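Against the Tidy Success Rate

By a contributor to the Brindon robotics newsletter

Every few weeks I read a new result about teaching robots from hand-held grippers, and every time the first number is the success rate. The robot made the bed, or folded the cloth, in so many percent of the trials. I want to argue that this number is given too early, and that it hides the question which I find more important: how different were the rooms where the people collected the data?

Take the Jardine result, which was discussed a lot in our field since September. The authors collected 248 demonstrations with a hand-held gripper and trained one policy. In the room where they collected, it did very well. Then they moved to 4 other rooms, and the success fell to 35 percent. Most readers spoke about the first part. For me the second part is the result.

I do not say this to attack the authors. They reported both numbers, and many groups report only one. But the discussion after the paper was all about the model, whether it should be larger, whether it should see a longer history. Few people asked about the walls, the beds and the light.

The method itself I like very much. A person holds the same two fingers that the robot will use later, and the camera sees the work from the side of the tool. You do not need to bring an arm to the place. You can go to a bedroom or a storage room, and the things which stand there come into the data together with the task.

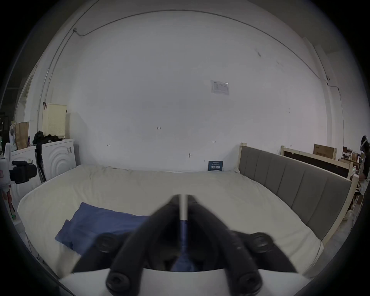
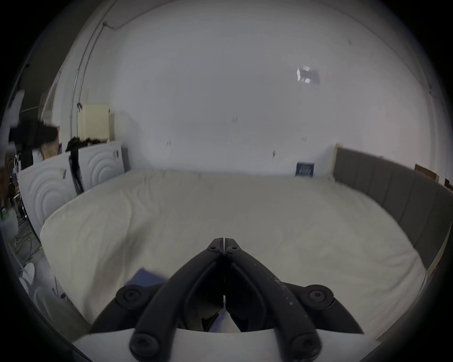 The gripper's own view over a bed with a cream cover, in one room.

A view so wide takes in a lot besides the cloth and the fingers. A policy can learn to depend on a headboard or on a pale wall, and the training loss will not tell us. With one room, we cannot separate what it knows about cloth from what it knows about this room.

The usual answer is that more data will solve it. I agree only partly. In Farville a small team repeated the work with fewer demonstrations, but divided between two homes, and the drop in a new home was smaller. It is a small study and I would not build a theory on it. Still, it costs little to try, and I am surprised that larger groups did not do it first.

So my request is modest. When a group publishes a policy of this kind, the table should begin with the number of places, and after it the number of demonstrations. The success in the training room can come last. At the Erkholm workshop I proposed this and was told that reviewers would not like it, as the first line would look weak. Maybe so. I would still prefer to read a weak first line that I can use in my own lab.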